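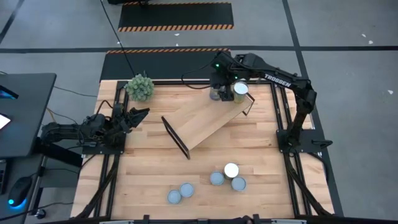
Kirsty Doolan reckons we've all got it backwards and the gripper is the last thing you should be comparing. Sort the table first, she says, then the cables, then the fingers, and leave the controller until you've got something worth controlling. Fair point, and a few of you wrote in along the same lines after the last page. So this one is in her order, more or less. Notes typed up between jobs, sorry for the state of them.

Updated Jan 24, 2020

THE TABLE

Bolt the arms down before you try anything. Clamps creep. You do a morning of grips, the numbers drift, you blame the fingers and it was the clamp all along.

Wood top is fine. Stripy butcher block is fine to work on and kind to dropped things, but the stripes can confuse a cheap camera, so if your detection goes silly try a plain sheet over the top before you change any settings. Matt, not glossy.

Something raised all the way round the work area. Cans roll. Aluminium extrusion does nicely and you can hang brackets off it later.

Pencil marks for where each object starts. Tiny crosses. If you move the start point between one gripper and the next you're comparing two differnt jobs.

WHAT TO PICK UP

Cans. Cheap, all the same, and they don't mind being dropped. Get some with shiny lids and some with coloured ones. A shiny lid will throw the light straight back at an overhead camera and you want to find that out early.

Put them in a bunch, touching. Any gripper looks good on one can standing by itself. It's the one in the middle of a tight group that sorts them out, where the fingers have to get down between the lids.

Something awkward and spiky. A little round artificial plant is good, the fingers either close on it kindly or shove it along the table.

A board on legs. A plank up on a couple of thin metal stands makes you approach from above or from the side, and shows up an arm with a fat wrist. Set it at an angle to the table edge, never square on. Square on flatters everybody.

Full cans and empty cans in separate runs. Don't mix. Mark the bottoms.

FINGERS

Tried so far: the plain black ones that came with the kit, the Wunden soft pads, and the kit ones again with Stistix tape on the inside faces.

Plain ones. Good on lids, poor on smooth sides, slide down slowly and then let go all at once. Fine for the board.

Wunden pads. Lovely grip. Pick up dust like nobody's business, so wipe with a damp cloth between runs, let dry, carry on. Thick, though. In a tight bunch of cans they knock the neighbour over. Spare pair in the drawer before you start, they tear at the corner.

Stistix tape. Dead cheap, nearly as good as the pads on a smooth can. Edges lift after a long session. Round the corners off with nail scissors and it lasts a lot longer. Warm the finger with a hairdryer before you stick it. Peel off slowly, and methylated spirit for the gunk that's left.

If you only want to buy one thing, buy the tape.

Check both jaws close to the middle. Put a strip of card between them, close slowly, see whether the card leans. If it leans, sort that out first and throw away whatever you measured before.

Thin fingers bend if you tell them to close all the way on something solid. Set the closing limit just past the can width. Saves the servos too.

ARMS

Two arms the same on one table is the easiest comparison going. One pair of fingers on each, same can, same cross, swap the fingers over halfway through. If the better result moves with the fingers it's the fingers. If it stays put it's the arm, or the light on that side.

Park the one you're not using folded up, jaws a bit open. Parked out straight it gets hit. Ask me how I know.

Feel the joints after a long run. Back of the hand, quick touch. A joint much warmer than the rest wants a rest, and so do your results from the last half hour.

Lilla Farkas runs hers slow for the first go of the day and swears by it. I've started doing the same and there's less overshoot, or I'm imagining it. Costs you a cup of tea, so why not.

CABLES

Leave slack at every joint then a bit more. Move the arm to its furthest reach by hand with the power off and watch for anything going tight.

Velcro wraps, not zip ties. You will be changing it.

Down the side of the table and well clear of your feet. Cables across a mat get trodden on. If one has to cross, tape it flat and put it where you don't walk.

Label both ends. Masking tape and biro. Label both ends. (Yes twice.)

CAMERAS

Height matters more than price. Get it up high, tip it down, make sure both bases are in view, then tighten it and leave it alone. Mark the bracket with paint pen across the join so you can see if it's slipped.

Turn off auto exposure. One silver lid swinging into view and the whole picture goes dark.

Lights from two sides, with tracing paper over. Blinds down.

CONTROLLERS

Only had the Masen box and the Juhász one on loan in December, so take this with salt. The Masen is quicker to set up, the menus make sense, the emergency stop is where your hand goes. The Juhász is smoother at low speed and much better at putting a can back down without a bump. Horrible manual. Print the settings page and tape it inside the lid.

Same fingers on both while you compare. Obvious, and I still got it wrong the first afternoon.

Save your settings under a name with the fingers in it. "test2final" is no use to anyone in a month.

WRITING IT DOWN

Tick, cross, or N for nudged. N is the usefull one. A grip that works but knocks the next can over isn't a tick.

Paper first, computer after. Greasy hands, and the sheet stays on the table where you can see it.

Don't stop early because one's winning. We had 1,969 grips logged before the pads and the tape came properly apart, and for a good stretch of that the tape was ahead.

Photo of the table at the start of every session, from the same spot. Settles arguments.

TIDYING UP

Arms parked, power off at the wall, cans back in the crate lid up. Sweep round the mats, bits of tape get everywhere. Pads off the fingers overnight or they take a set.

Next page is suction cups, if the pump turns up. Send yours in as usual, and if anybody has a cleaner way of getting old tape off black fingers without the meths I'd like to hear it.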